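Subject: Re: [sim-demos] How many bathroom episodes do we really need?
From: Chiến Lưu
To: sim-demos list

Sorry for the slow answer, I was waiting on the April batch to finish rendering so I could argue with numbers instead of feelings. Replies inline, then a longer ramble that you may skip if you only care about the upload deadline (unchanged).

> We are at 2000 episodes for the kitchen set and the policy is still
> improving a little. For the bathroom set you proposed stopping at 1000.
> Is there a reason, or did you just get tired of bathrooms?

Both. The reason with a graph attached is that the held-out score went flat well before the end. I trained on the first half of the set and then on all of it, and the two curves sit on top of each other like they're sharing a coat. The kitchen set has more kinds of objects and more places to put them, so it keeps paying. The bathroom set has a small number of tasks done over and over by the same two operators, and by the second half the model has already learned everything those two people have to teach, including their bad habits.

> Also, Ostix is rejecting episodes I would have kept. Can we loosen the
> filter? I lost a whole afternoon of wiping.

Which filter? There are two, and they get blamed for each other's work. The first throws out anything where the arm hits a joint limit for more than a moment. I would leave that one alone. The second throws out anything where the held object drifts in the grip past a threshold, and that one I agree is too strict for soft things. Our sponge stand-in is a rigid block with a friction number I picked before lunch, so a filter tuned on it is mostly judging my lunch.

> Last thing: do we keep the episodes where the operator hesitates? Sandhu
> cuts them automatically and I can't find the switch.

The switch is in the export settings, on the second tab, under a label that says "smooth," for reasons lost to history. Turn it off. I want the hesitations. An operator who stops, backs up an inch and tries again is showing the model how to get out of trouble, and we have almost no examples of that. We have a great many examples of people doing it right the first time, because those are the ones everybody likes to upload.

Now the ramble.

I spent most of last week going through the batch by hand, which I recommend to anyone who believes their data is diverse. I had picked 127 episodes at random and watched the wrist view and the outside view for each. By the end I could tell which operator was driving from the way the elbow came up. If I can do that, so can the network, and it has more patience than I do.
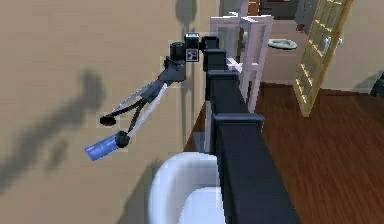
My real complaint is with the outside view, and with how little we vary it. Wrist cameras more or less take care of themselves, because the arm moves and they move with it. The outside camera sits wherever the scene author left it, and in the bathroom set that often means close behind the arm. When the column comes up the middle like that, it runs right across the side of the white basin, which is a pity if the basin is what you are supposed to be wiping. The blue block is easy enough to find out against the beige wall, but the model is being asked to learn where the block is going from a view that hides part of the likeliest answer. It will learn something. It may well be the shadows, since those soft gray shapes on the wall move whenever the arm does and nothing in our current setup stops them from being a perfectly good clue.

So I'd like to propose the following for the next round, and please object before I start, since last time the objections arrived after.

First, jitter the outside camera for every episode. Small shifts in position and a few degrees of tilt. Pundosden already supports this, we just never gave it a range. I would also add a second outside position well off to the side, and pick between them at random.

Second, move the lights. Same episode, same joint positions, rendered again with the lamp somewhere else. This costs us render time and no operator time at all, and operator time is the thing we are always begging for. Voltent has offered us their idle machines overnight, so the render bill is less frightening than it was.

Third, start the arm from more poses. At present nearly every episode starts from the same tucked position, and the first few seconds are the same little unfolding dance. The model does that dance beautifully. Start it anywhere else and it tries to get back to the beginning of the dance, which is touching but slow.

Fourth, and this is the one people will hate, ask operators to set the object down badly on purpose in a fraction of episodes and then fix it. Label those, please. I don't mind how, as long as the label is spelled the same way twice. The last batch had "recover," "recovery" and "recovrey," and the third one was the most common.

What I am not proposing is more rooms. I know the scene people have a hallway nearly ready and it looks lovely. But a new room with the same camera, the same light and the same start pose gives us the same problem with nicer floors. I would sooner have half as many episodes in the rooms we've got, with the nuisance things varied, and see if the curve starts climbing again.

If it doesn't, I'll say so on this list and you can have your hallway.

Practical bits: the reviewed episodes and my notes are in the shared folder under "april-watch." The notes are blunt, and if you recognize your own elbow in there, please take it in the spirit intended. I've left the drift filter as it was until somebody gives me a better number for sponges. Squeeze one and write down what happens — I'll take anything with units.

Chiến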